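住宅用电与用火自查表（第六稿，附逐条意见）

检查日期：2018-10-20
适用：出租单元、合住单元、一楼共用厨房与活动室
填写方式：合格写“合”，不合格写“否”，没看的写“未看”。请不要把没看的写成合格。上一版交回来的表几乎全是“合”，我不太相信。

先讲一下我对这类表的看法。多数自查表问的是“是否注意用电安全”，答案当然都是“是”，填一百张也查不出一个松掉的插座。所以这一稿把凡是不能用手摸、用眼看、用鼻子闻的条目都删了。谁觉得删多了，可以写在意见栏，但请写清楚原来那条到底查什么。

一、配电箱

1. 箱门能否打开到底，前面有没有堆东西。
结果：否
意见：鞋柜挡了半扇门。住户说“要用的时候挪一下就行”。半夜跳闸的时候摸黑挪鞋柜，我想请他当面演示一遍。

2. 每个开关下面有没有标明管哪一路。
结果：否
意见：有标签，字迹是上一任房东的，写着“书房”，现在这套房子没有书房。逐个拉闸核对，重新写。

3. 漏电保护器按试验钮是否跳开。
结果：合
意见：跳了，也合得回去。要提醒的是，试验钮只说明机构在动，不说明接地是好的。拿这一条当全屋合格的依据，是我见过最常见的偷懒。

4. 箱内有无焦味、变色、松动的线头。
结果：合
意见：没闻到味，塑料没发黄。线头没有拆开面板看，留给电工。请别自己拆。

二、插座与接线板

5. 插头插进去是否松晃。
结果：否
意见：厨房靠水槽那一个，插头自己会往下掉。住户拿折起来的纸板垫着，据说“一直这么用”。一直这么用只能说明一直没出事。停用，换掉，纸板扔了。

6. 接线板是否串接。
结果：否
意见：卧室两个串在一起，尽头接着电暖器。电暖器必须直接插墙。包装上印着“大功率专用”的接线板也一样，Osach那款我翻过说明书，大功率的条件写在最后一页的小字里，前提是只带一件电器。

7. 接线板是否压在地毯、床垫或沙发底下。
结果：合
意见：这次没有。上次有，线皮已经压扁，换过了。

8. 充电器是否在没人时长期插着。
结果：未看
意见：查的时候家里有人，这一条等于没法查。我建议下一稿删掉，或者改成“充电器外壳有无鼓起、开裂、烫痕”，至少看得见。

三、燃气与灶具

9. 软管有无裂纹，两端卡箍是否拧紧。
结果：否
意见：软管上印的生产日期磨掉了，问了三个人，三个答案。查不到日期的一律按过期处理。

10. 用肥皂水刷接口，有无冒泡。
结果：合
意见：刷了两遍，没有冒泡。不接受用打火机试漏，上一版居然有人在意见栏里这么写，还写了“效果良好”。

11. 灶具熄火保护是否有效。
结果：合
意见：火灭之后听到阀门回弹的一声。灶是Grindent的旧型号，点火要按久一点，住户嫌麻烦，想把保护拆了。不行。

12. 灶台周围有无纸巾、抹布、塑料袋。
结果：否
意见：厨房纸挂在灶的正上方。挂架是粘的，胶已经软了，一碰就歪。移到水槽另一侧。

四、烟雾报警器

13. 每间卧室外面是否有一只。
结果：否
意见：走廊那只有，小房间外面那只只剩底座。住户解释说煎鱼会响，所以摘了放在抽屉里。抽屉里的报警器保护的是抽屉。

14. 按测试钮是否发声。
结果：合
意见：走廊那只响。音量我不评价，隔着两道门还听得到就算数。请晚上再试一次，白天有别的声音，容易高估。

15. 外壳背面的更换年份是否已过。
结果：未看
意见：要搬梯子，当天的梯子少一个防滑脚垫，没上去。先修梯子。为了检查安全从梯子上摔下来，这种事故报告我不想写。

五、共用活动室

16. 桌面上的水杯、饮料与插座、电器的距离。
结果：未看
意见：旧稿写“保持适当距离”，适当是多少没人说得出来。我改成一句：杯子翻了，水会不会流到带电的东西上。会，就挪。别去争离了多远。轻的塑料杯容易碰倒，放在软垫上更不稳当，这一点倒不需要专家来讲。

17. 活动室的桌子底下有无临时拉过去的电线。
结果：否
意见：有一条横过走道，用胶带贴在地上。胶带的两头已经卷起来，绊人的正是这两头。改走墙边，加线槽。 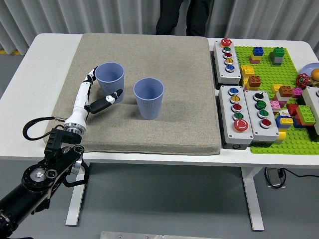 Kartini Oei看过第五稿之后回了一段话：表写得太凶，住户看了只会想着怎么把你应付过去。第十六条我赞成，问“会不会流过去”比问距离好懂得多。可是第十三条，你光骂人家把报警器摘了，没有给办法。煎鱼会响是真的，我家也响。你得告诉人家可以换位置，或者换一种对油烟不那么敏感的，不然你前脚走，后脚它又回抽屉里去了。另外，表里“否”字太多，能不能在旁边加一栏，写谁来改、什么时候改完？没有这一栏，你查十遍也还是这些“否”。

这段意见我接受一半。加栏的事照办，见第七部分。换位置也写进去了，前提是换了之后卧室里仍然听得到。至于“太凶”，我看了看前五稿，语气一稿比一稿客气，交回来的“合”也一稿比一稿多，我看不出客气有什么好处。

六、出口与通道

18. 入户门从里面能否不用钥匙打开。
结果：否
意见：装了双面锁，钥匙挂在厨房。起火的地方如果是厨房呢？问到这一句，住户没有再争。换成里侧旋钮。

19. 楼梯间有无自行车、纸箱、婴儿车。
结果：否
意见：纸箱上写着Bukville，大概是哪家搬家留下来的，问遍各层没有人认。贴条，限期，到期清走。

20. 应急灯断电后是否亮。
结果：合
意见：拉闸后亮了。亮不亮好查，亮多久没人愿意站在那里等。下次带把凳子。

21. 窗外防盗网有无可从里面打开的一扇。
结果：否
意见：有活门，挂锁锈死了。锈死的活门和焊死的没有区别。喷油无效就剪掉，换新锁，钥匙固定在窗边够得着的地方，小孩够不着也不行，要看家里谁住那间。

22. 灭火器压力表指针是否在绿区。
结果：合
意见：在绿区。但瓶子放在灶台下面的柜子里，着火时要伸手穿过火去拿。移到厨房门外。附近有人推销过一种Szénási牌的小喷罐，说可以代替灭火器，我问他要检验报告，他说回去找，到现在还在找。在拿到报告之前，本表不把它算作灭火器。

七、整改栏（本稿新增）

第1条：鞋柜移走，住户办，本周内。
第2条：重新贴标签，房东办，电工上门时一起做。
第5条：换插座，电工办，换好之前插座口贴封条。
第6条：撤掉串接，当场已做。电暖器改插墙。
第9条：换软管，找有资质的燃气人员，不要自己拧。
第12条：纸巾架移位，当场已做。
第13条：报警器装回去。如果煎炸时误报，先试着往卧室方向移，移了以后关上房门听一次；还误报，再谈换型号。摘下来不在选项里。
第15条：梯子修好后补查。
第16条：下次有人用活动室的时候补查。
第17条：线槽，物业办。
第18条：换锁，房东办，费用不得转给住户。
第19条：贴条清理，物业办。
第21条：换挂锁，房东办。
第22条：灭火器移到厨房门外，当场已做。

八、费用说明

换锁、换软管、换插座三项，电工和锁匠报了一个总价3,000，没有分项。我不接受不分项的报价，已退回重报。其中插座那一份，口头问到的是70，含上门。如果重报之后变成另一个数，请房东先问原因再付钱。

九、对旧表的两点更正

旧表第三页写“经检查，本楼用电环境整体良好”。我没有找到支持这句话的任何一条记录，已删。今后总评栏取消，哪条不合格就写哪条。

旧表里6月的那一次检查，签名栏有签名，意见栏全空。签名的人承认没有进过屋，是在门口问的。那一次作废，不计入档案。

填表人请在每一页右下角写姓名缩写。代签的，整份退回。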